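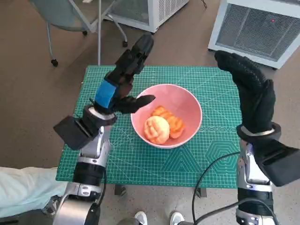 Rusdale Bake Table, minutes of the March meeting

We got going at 7 in the back room at Perrin Hall, and I took the notes again, so blame me for the spelling. Last month's minutes were passed with one fix: the flour order was from Nulis, and I'd written it down as Nasamex. Sorry, both!

1. Buns for the spring fair
Most of the evening went on this (no surprise). We're all agreed on melon pan style buns with the scored, crackly top, because they look so good from across a room. The argument was over color. Half of us want them pale orange and shiny, the other half like a deeper orange where the ridges really stand out. I'm in the deep orange camp and said so, probably more than once. We settled on baking both and putting one of each in every bowl. Motion carried, with a bit of grumbling from the pale side.

2. Bowls
The pink ceramic ones stay. Somebody asked about switching to paper plates to save on washing up and it went down very badly. Two buns to a bowl, one leaning on the other, and please don't squeeze in a third, they lose their sugar crust when they rub.

3. The green cutting mat
We're keeping a cutting mat on the small table too. I love the green next to the pink, and the grid is handy when you're lining bowls up for the display. Please don't cut buns on it, though! It belongs with the craft things and crumbs get everywhere. Bread knife and board are in the tall cupboard.

4. Money
We have 127 dollars in the tin after paying for butter. The hall wants 60 for the fair day, which we said yes to. Sugar prices came up and we moved on fairly quickly.

5. Leaflets
Nasamex will print 600 for us if we get the wording over by the end of the month. I'm typing it up. Still no decision on whether we call them melon pan or melon buns, so send me your vote.

6. Anything else
The oven door is sticking again. The lost apron (blue stripes) is on the hook by the sink.

Next meeting is same room, same time. Bring your own mug, and whoever has the big cooling rack, please bring that back too.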